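Keda Checkered Tablecloth, Small Table Size – Beige/White
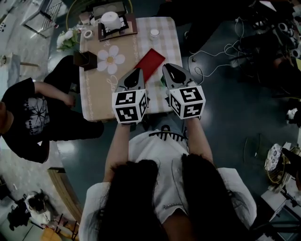
Keda tablecloth on a small rectangular table, flower print toward the left.

Item no. 972
In stock – ships in November boxes while they last, same cloth inside

Small grid check in beige and white, thin border along the edges. Large white flower with a pale yellow center, bit of script lettering under it. Made for small tables – side tables, craft tables, the one by the window you eat breakfast at. Not for a full dining table, please check your size first!!

Size: 40 x 37 in
Color: beige/white
Pattern: check with flower
Maker: Toltis

Care
Wipe down with a damp cloth. Mild soap for grease. No bleach. Do not iron the printed side. Fold lines from shipping come out in a day or two, or lay it over a chair back overnight.

Good to know
Flower is printed off center. Turn the cloth whichever way suits you, no right or wrong end. Border may run slighty uneven from one cloth to the next, we don't take that as a fault.
Candles ok in a glass holder – no bare candles on the cloth.

Goes with
Lüthi table tray, dark brown
Erkelo candle holder, clear glass
Tray, roll and candle in picture not included. Cloth only.

Returns
Unused, in the orignal bag. Send us the order number first, then the parcel. Cut cloths can't come back, sorry.

Reorders: minimum for shops is 248 pieces, write for price list. Prices updated Mar 1, 2018.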